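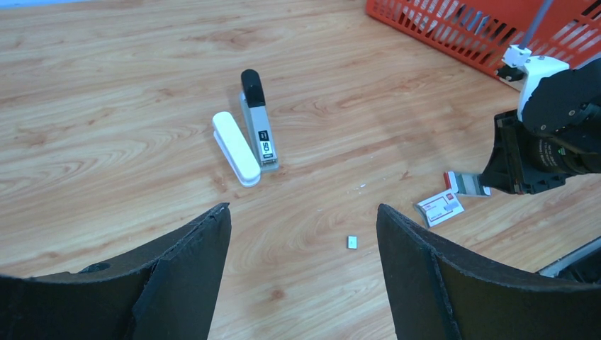 Two staplers between the fingers on the two-arm bench, wrist camera view.

About us

Brasivura is a small test workshop in Serstead. We try out grippers, robot arms, wrist cameras and controllers for firms that are thinking of buying them, and we write up what we find. We do not sell equipment and we do not take commission from anyone who does.

Most of our customers pack, sort or assemble small things. They usually come to us with two or three products in mind and a box of their own parts. We set each product up in turn, run the same jobs on all of them and hand over the results with the recordings.

What we test

Grippers take up most of our time. We look at how the fingers meet, how far they open, what the tips do on thin or flat items and how the surface wears. Office supplies are a good part of our standard set. A stapler is heavy at one end, a card lies flat on the wood, and a small metal piece the size of a fingernail is hard to pick up with any finger made for larger things.

Arms are compared on reach, repeat accuracy and how easy they are to teach. We have two-arm benches as well as single ones, and on those we also look at how well one arm can hold an item while the other works beside it.

Cameras are tested where they will be used. For a wrist camera this means checking how much of the view the fingers take up, and whether both tips can still be seen when they close. Pale tabletops and bright light can wash out the picture, so we repeat each test under dimmer lamps.

Controllers are tested last, on whichever arm the customer has chosen. Our usual pair for comparison is the Cozma and the Vestex. We keep one of each set up all year.

How a comparison runs

A standard comparison takes 20 working days and covers up to 4 products. Each product gets the same list of 45 pick-and-place jobs. If a product needs its own settings to get through a job, we note the settings and the time it took to find them. Failed picks stay in the results.

The report gives a table for every job, a page of notes on each product and a list of anything that broke or came loose. We will say which one we would buy for the work described. Some customers choose another on price, and we still help them set it up.

Our item store now holds more than 847 objects, all labelled and kept on open shelves. Customers are welcome to borrow from it during a test.

Visiting

The workshop is open to visitors by appointment from 10 am. We close for two weeks in November to service the benches. Parking is behind the building, and parts can be left at the front desk.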